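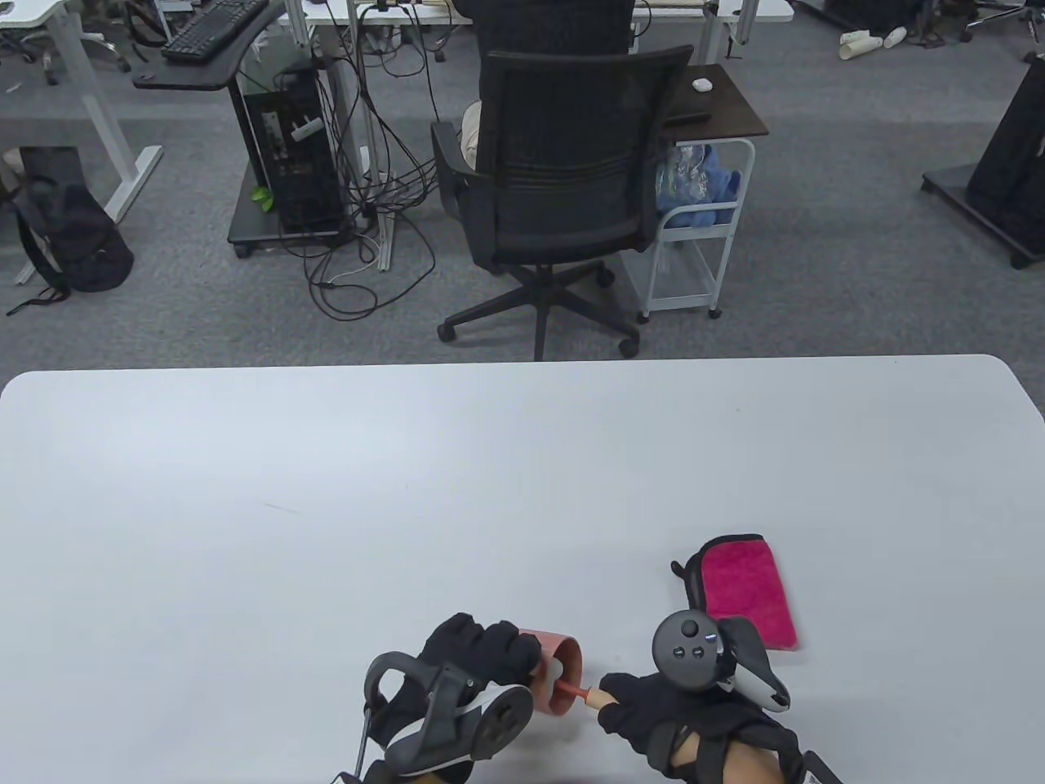
I own too many mugs. I want to get that out first, so you know what kind of person went to Saltstead to talk to another person about mugs for most of a morning and came home wanting more of them.

The woman I went to see runs Tondum, a small mug exchange. She'd rather I kept her name out of it (she has a day job, and her coworkers already bring her their chipped ones), so she's just going to be "she" all the way down, sorry! The idea of Tondum is simple. People hand over mugs they've stopped using, she sorts them, cleans them, fills a good few of them with something nice, and they go out again to new homes and new office kitchens. When I visited on 2019-03-13 her list had 262 mugs on it, and she knew an alarming number of them individually.

"People think it's about the outside," she said, before I'd even gotten my notebook open. "Everybody shows me the outside. Look, it's got a heron on it! I tip it over and look in the bottom. That's where you find out how somebody lives."

I thought of the mug in my own car and said nothing.

Starting on the inside

So we started with cleaning, because she always does. She works at a table, a big white one for preference, and never at a sink until the very end. Her reasoning is that at a sink you're in a hurry and the water hides everything.

"Dry first. I go around the inside with something on a stick. A brush, a bit of sponge, whatever fits. Small cups are the worst because your hand won't go in, so people poke at the middle and leave a ring at the bottom edge. You hold the cup on its side and turn the cup. Keep the stick still."

I told her I'd always done it the other way around, cup still and stick going like mad.

"Yes," she said. "Most people do. And then they tell me the cup is stained."

She's very fond of small cups, the straight-sided sort that open out just a little at the lip, and she thinks they get a raw deal. Too small for coffee, too wide for an egg. Her own line on them is that they're for the second half of a cup of tea, the half you'd let go cold in a big one. I have been thinking about this ever since and I believe she's right.

For tea marks that won't shift dry, she uses baking soda and a few drops of water, mixed to a paste, left on for 10 minutes. No bleach. No steel wool either, and she said "no steel wool" with such feeling that I asked if there was a story. There was. It was a wedding present, hers, cream glaze, and a helpful relative. She didn't want to go into it.

And a folded cloth, always, somewhere within reach. She likes them folded because a bunched-up cloth never gets used all over, only on the one lump you grabbed. Hers get washed hot with no fabric softener, which leaves a film (I didn't know that!). When one goes gray she cuts it in half and it moves down to floor duty.

What makes a good handle

I asked what she looks for when a box of donations arrives, expecting color or maker. She picked up the nearest mug and stuck her fingers at me.

"How many can you get through? That's it. That's the test. If it's one finger, it's a teacup and it should be honest about that. Two is fine. If the handle is thin and it joins on with a sharp edge, you'll put it to the back of the cupboard and you won't know why."

Thin handles aren't a problem in themselves, she said, so long as the loop is smooth where it meets the body. She runs a thumb down that join on every mug that comes in, top and bottom, because that's where a crack begins. Then she taps the rim with a knuckle and listens. A sound mug rings a little and a cracked one goes "tk." She did both for me several times and I'm afraid I could only hear the difference on the very worst one, which anyone could also see.

We got off the subject for a while here, on to dishwashers. She's in favor, mostly. Rims facing in, nothing touching, and never the ones with gold on. She got her rack liners from Abou Jaoude, the kitchen supply place by the old bus depot, who let her have 10 of them at the price of 4 when they were clearing out the back room in July. I include this because she was so pleased about it that she brought it up twice.

Then glaze. I have a weakness for pink, that dusty, clay-ish pink that was in every shop window for a while, and I confessed it. I expected to be told it was a phase.

"Oh, no, pink's a good worker," she said. "It's kind to tea. White shows everything, black shows limescale, and dark blue looks dirty in the evening. A speckled pink you can hand to anyone. I've never had one come back to me."

A glossy one needs a proper grip, though, and she does fuss about that. Her rule is hand around the body, never hanging off the handle, and tilt it toward you before you lift. I tried it. You feel silly for about one mug and then it's just how you pick them up. I did it at home that night without thinking and got asked what on earth I was doing. 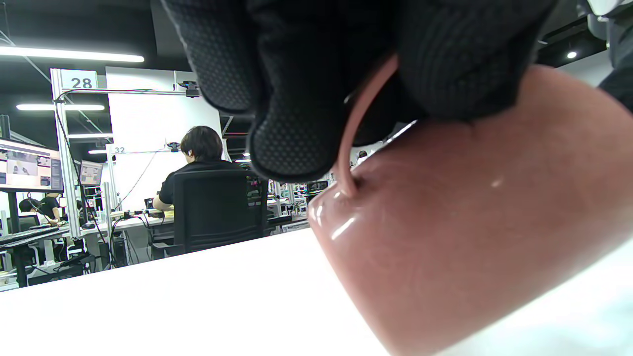

Filling them up

My favorite part of the morning was the filling. Some of Tondum's mugs go out empty, in plain boxes, to offices that have asked for a mixed set. Grirnau, which rents out desks by the month over on the east side, took a whole batch for its kitchens last year. But the gift ones go out full, and she has opinions about what "full" means.

"Soft and light," she said. "Always. You want to see it come up to the rim a bit, like bread rising. People put in heavy things, wrapped chocolates, little jars. It all slides to the bottom, and then somebody looks in and thinks it's half empty."

Marshmallows are the classic, of course, in a mug meant for cocoa. She also does cotton balls for bathroom mugs, and once, for a knitter, small balls of undyed wool, which I thought was lovely. The method's the same for all of them. Cup one hand over the mouth of the mug and feed things in under it with the other. Press the middle down gently with a fingertip, let it spring back, and see if there's room for one more.

"There's always room for one more," she said. "There isn't room for two. I've picked a lot of marshmallows up off a lot of floors learning that."

I asked about pairing, meaning which mug gets which filling, and this is where she really got going. White things in a red mug, she says, and you hardly need a ribbon. The dark inside wall does the work. If there's a small white pattern on the outside as well, dots or flowers or snowflakes or one of those prints that could be any of the three, so much the better, because then the inside and the outside are talking to each other.

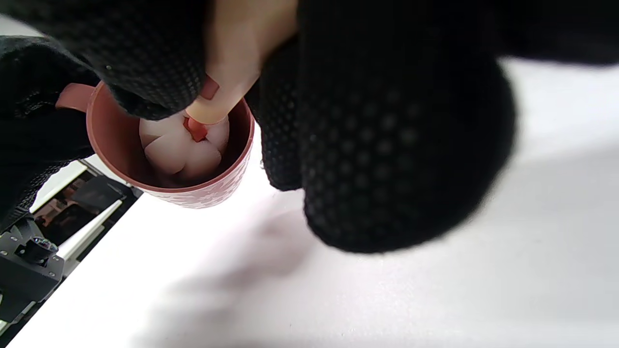

She's less keen on ribbon generally. It slips, it gets wet, it ends up in a drawer. If a mug has to be closed for traveling she puts a circle of baking parchment over the top and a rubber band under the lip, and writes what's in it on the parchment in pencil. Food in clean mugs only, and she means cleaned that same day, with the wash and the rinse and a good hour upside down on a towel. Anything that has held cotton or wool never gets switched to food afterward. She keeps those on their own shelf.

I wanted to know whether seasonal mugs were a headache, all those winter patterns turning up in spring. Not at all, apparently. She sends them out year-round and says hardly anybody minds.

"A snowflake is just a shape with points on," she said. "Drink out of it in summer. It'll feel cool."

What she keeps

Near the end I asked the rude question, which was how many she has at home. She laughed and made me go first. (I said twenty. It's more.) Then she told me: 4. Two for her, one for a guest, and one with no handle that she keeps pencils in. Everything else passes through.

"I get to hold all of them," she said. "I don't need to store them too."

Of the 262 on the list, 230 already had somewhere to go. The rest were waiting on a match, and I'd been eyeing one of those for a good half hour by then. She noticed. She made me put my fingers through the handle first, two of them, and tap the rim, and say out loud which mug of mine was coming back to her in exchange.

It was the one from the car. I've washed it, dry first, on its side, turning the cup. There's still a faint ring, so it's sitting on the counter with the paste in it while I type this up.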